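To: Pundthorpe Building Users list
From: Facilities and Room Bookings Office
Date: 4 April 2023
Subject: Re: Shared rooms - booking periods and furniture

Dear list members,

Thank you to the departments that replied to our earlier message. The relevant part of one reply, from the Ruleck Reading Program, is quoted below, as it raises points that several other groups also raised.

> We have used the ground floor meeting room at Pundthorpe for our evening
> classes for many years. Under the draft rules, a booking would end at the
> hour and the next one would begin at the same hour. In practice this means
> that one group is stacking chairs while another is trying to come in. Could
> the office allow a gap between bookings, and could it confirm whether that
> gap is charged?
>
> We would also like to know who is expected to put the tables back. The
> draft says "rooms should be left as found," but we often find them set out
> in a way that suits the group before us and not the standard layout on the
> wall plan.

The office has considered both points and the draft has been changed.

On the first, a changeover period of 15 minutes will be added after every booking in the shared rooms. It will not be charged, and it will not appear on the invoice. It may not be used to extend a class or meeting. Groups that need longer to clear a room should book the extra time in the usual way, in half-hour units.

On the second, the phrase "as found" has been removed. The rule now reads: "At the end of a booking, tables and chairs are to be returned to the layout shown on the wall plan for that room." The wall plans themselves are out of date in places. The plan in the upper hall still shows the folding partition put in when the building opened in 1978, and that partition is no longer in use. New plans will be posted before the rules take effect.

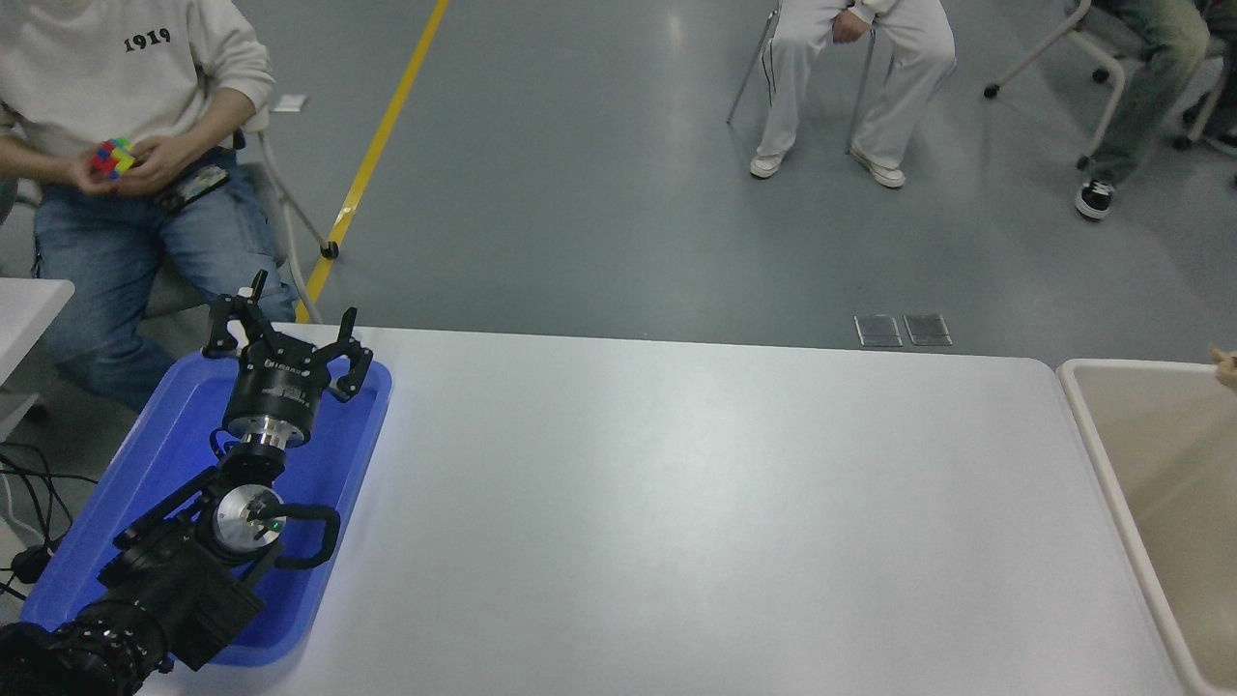 Large tables should be lifted by two people and not dragged. The floors in the Rostetti Room and the upper hall were refinished last August, and there are already long scratches near the doors. The cost of repair is met from the same budget as the evening heating, and users will understand why the office would prefer to spend it on the heating.

Some groups asked whether they may leave materials in a room between weekly sessions. Items may be left only in the lockable cabinets, and only by groups that have signed a cabinet agreement. The form is available from the front desk. Agreements made before the present system will remain valid until the end of the current term - there is no need to apply again before then.

The question of capacity was raised in three replies. The limits are set by the fire certificate and the office is not able to vary them. The upper hall is limited to 195 persons, standing or seated. The Rostetti Room is limited to 60. These figures include speakers, helpers and children. A group that expects to go over the limit should contact the office early, and a larger space will be offered where one is free.

The Sýkora Room will be closed to bookings during August while the windows are replaced. Groups with a standing booking in that room have been sent a separate message listing the other rooms available at the same hours. Any group that has not received it should write to the office directly and not to this list, so that the details of individual bookings are not sent to all members.

Finally, a note on charges. The hourly rates are unchanged. The refundable deposit for large public events in the upper hall will be $3000, payable when the booking is confirmed. It does not apply to classes, rehearsals or regular meetings. The deposit will be returned after the room has been inspected, less the cost of any extra cleaning or repair.

The revised rules are attached to the bookings page. Further comments may be sent to the office in writing or left at the front desk. Comments on the cabinet agreements should be marked as such, as they are handled separately.

Facilities and Room Bookings Office
Pundthorpe Building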